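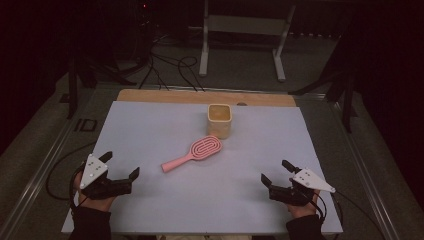 Eine rosa Haarbürste, ein Becher, eine blaue Unterlage: Ordnung im kleinsten Maßstab.

Chukwuemeka Ezeani hat wenig Geduld mit Ordnungssystemen, was für einen Mann, der anderen Leuten beim Aufräumen hilft, zunächst merkwürdig klingt. Zum Gespräch an einem Mittwoch bringt er weder Kataloge noch Beschriftungsgerät mit. Er bestellt Tee und will wissen, was ich von Schubladeneinsätzen halte. Wenig, sage ich. »Gut«, sagt er. »Dann sparen wir uns das erste Kapitel.«

Seine kleine Beratung heißt Orakzai und hat sich auf Badezimmer und Flure spezialisiert, also auf jene Flächen, auf denen abends alles landet. Das Thema, über das er am liebsten redet, ist der Becher. In fast jedem Bad stehe einer, meist in Creme oder Weiß, und fast immer werde ihm zu viel zugetraut. »Die Leute kaufen einen hübschen Becher und glauben, damit sei die Haarbürste versorgt. Dann steht die Bürste kopfüber drin, der Becher kippt, und nach zwei Tagen liegt sie wieder daneben.«

Ob das nicht etwas viel Aufhebens um eine Bürste sei? Ezeani verzieht keine Miene. Gerade bei den Dingen, die man täglich anfasst, entscheide sich, ob eine Ordnung hält. Eine Bürste mit ovalem Kopf und langem, glattem Stiel sei ein gutes Beispiel: oben breit, unten schmal. Stelle man sie mit dem Stiel nach unten in ein niedriges Gefäß, sitze das Gewicht oben. »Es gibt Gefäße, die das aushalten. Der durchschnittliche Becher aus dem Drogeriemarkt gehört selten dazu.«

Ich bleibe skeptisch, denn die Alternative, die er vorschlägt, ist ernüchternd schlicht. Man solle die Bürste hinlegen. Auf eine glatte Unterlage, die sich abwischen lässt, und immer an dieselbe Stelle. Dafür braucht man keinen Berater, wende ich ein. »Nein«, sagt er. »Aber manche brauchen einen, der ihnen erlaubt, den Becher leer zu lassen.«

An dieser Stelle wird das Gespräch interessanter, weil Ezeani anfängt, gegen die eigene Branche zu reden. Im Februar habe er für eine Kundin zusammengerechnet, was sie in einem Jahr für Behälter ausgegeben hatte, und sei auf 100 Euro gekommen, allein fürs Bad. Zwei der Behälter waren noch verpackt. Eine Serie namens Vandus, die in Einrichtungsforen gern empfohlen wird, hält er für überschätzt. »Eckig, abgerundete Kanten, freundliche Farben. Schön anzusehen, und im Inneren sammelt sich der Staub.« Und helle Farben? Innen gelb, außen beige, das verstehe er sogar. Man sehe den Schmutz wenigstens.

Überzeugt hat mich das nicht in allen Punkten. Wer mit zwei Kindern in einem engen Bad lebt, hat keinen Platz für eine Unterlage, auf der eine einzige Bürste liegt. Ezeani gibt das nach einigem Zögern zu. Dann eben ein Haken, meint er, und als ich auf die gemusterten Rücken mancher Bürsten zeige, an denen kein Haken hält, schweigt er eine Weile. »Eine Schnur am Stiel vielleicht. Ich müsste es ausprobieren.«

Bei ihm zu Hause liegt die Bürste übrigens auf der Fensterbank. Den Becher daneben benutzt er für Stifte.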